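Why do people sleep on bamboo?

A bed does not always have a sheet on top. In many hot places, people cover the bed with a mat made of bamboo when summer comes. If you have only ever slept on cotton, it sounds hard and scratchy. A good mat is smooth, and on a sticky night it feels much cooler than a sheet.

This page explains what a bamboo mat does, what else helps on a hot night, and why a bed is also a useful place for folding clothes.

What is bamboo?

Bamboo looks like a thin tree, but it is a grass. It belongs to the same family as the grass in a park, and as wheat and rice. Its stems are hollow, with solid rings called nodes. Some kinds of bamboo grow very fast, and a few can grow taller than a house.

To make a mat, the stems are cut and split lengthways into thin strips. The strips are scraped smooth so that no splinters are left. Then they are woven over and under each other, or joined side by side with thread. The Allden weaving workshop makes mats for single beds, and each one uses 622 strips. A strip of cloth is often sewn along the edge so that the ends do not come loose or catch on your pyjamas.

Why does it feel cool?

Your body makes heat all the time, even when you are asleep. It has to let some of that heat out. One way is through your skin, into the air or into whatever you are touching.

A thick, soft mattress has lots of tiny pockets of air inside it. Air that cannot move is very good at keeping heat in. That is why a duvet works so well in December. In summer it is a nuisance, as the heat from your body stays close to you.

A bamboo mat is thin and firm. It does not wrap round you the way a soft bed does, so less of your skin is covered up. Heat moves from your skin into the bamboo a bit faster than it moves into fluffy cloth. The small gaps in the weave also let air in, and this helps sweat to dry.

Drying matters more than you might think. When sweat turns into vapour, it takes heat away from your skin. You can test this by licking the back of your hand and blowing on it. The damp patch feels colder than the rest.

What about the fan?

A fan does not make the air colder. It only moves it. Moving air carries away the warm, damp air next to your skin, and sweat dries more quickly. If you leave a fan running in an empty room, the room will not cool down at all. It may even get slightly warmer from the motor.

A small fan can do a good job if it is close to you. Fans need to stand on something flat and steady, with nothing loose near the blades. Ask an adult to choose the place, and keep fingers, hair and curtain cords well away.

A bed is a big flat table

In the daytime a bed has other uses. Folding clothes needs a wide, clean space, and the bed is often the biggest one in the home. A firm mat makes it easier still, as the clothes do not sink in.
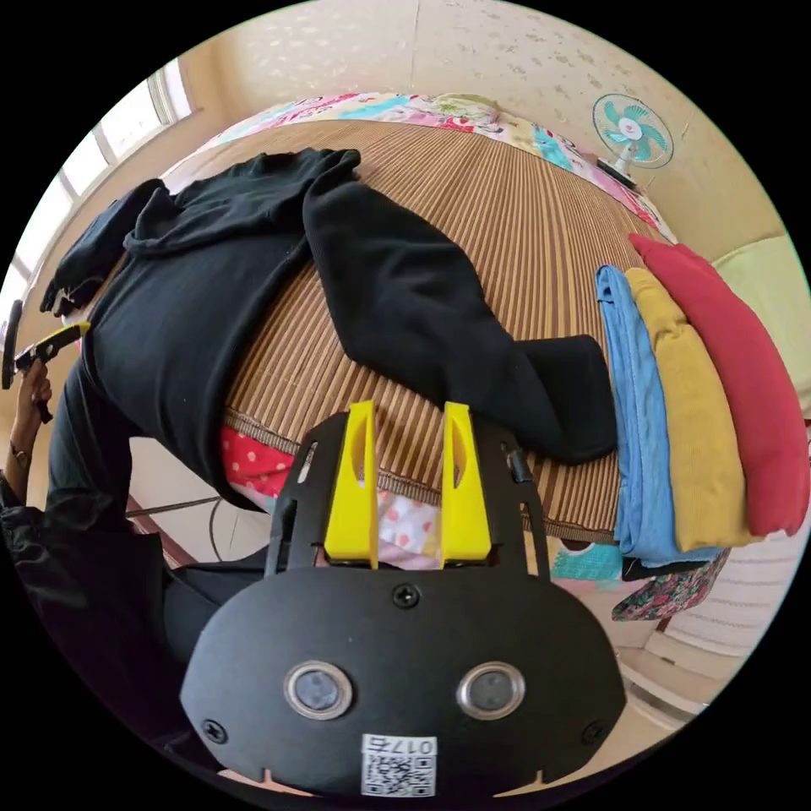
Words: the Relleo Home and Science desk
For readers aged 7 to 10

The black sweatshirt is spread out on a striped mat of woven bamboo, and the blue, yellow and red clothes on the right are already folded. A patchwork quilt is at the far end of the bed, with a small fan near it.

A top with long sleeves is harder to fold than a towel, but it follows the same steps each time:

Lay it face down and smooth out the creases with your hands.
Fold one side in towards the middle, and lay the sleeve straight down.
Do the same with the other side. You should now have a long rectangle.
Fold the bottom up to the collar. If the cloth is thick, fold it in half only once.
Turn it over and put it on the pile.

Start with the sleeves pulled out straight. If one is bunched up underneath, there will be a lump in the finished fold and the pile will lean. You can put the piles in a row instead of making one tall stack, and then it is easy to find a colour.

What is a patchwork quilt?

A patchwork quilt has a top made from many pieces of cloth sewn together. Long ago, people used scraps from old shirts, dresses and curtains, so that good cloth was not wasted. Many people still do. A full quilt has three layers: the patchwork top, a soft filling and a plain back. Lines of stitching go through all three and stop the filling from sliding about.

The quilt in the Kyei village museum was pieced from 800 scraps. Part of one corner was once a flour sack, and the letters still show.

Looking after a mat

Wipe a bamboo mat with a damp cloth that has been squeezed out well. Let it dry completely in the shade. Strong sun can make the strips brittle, and a mat put away damp may grow mould. Roll it up for the winter if it is the rolling kind. Some mats fold, but only along their joins.

Words to know

Node: one of the solid rings on a bamboo stem.
Vapour: water that has turned into gas and mixed with the air.
Weave: to pass strips or threads over and under each other to make a sheet.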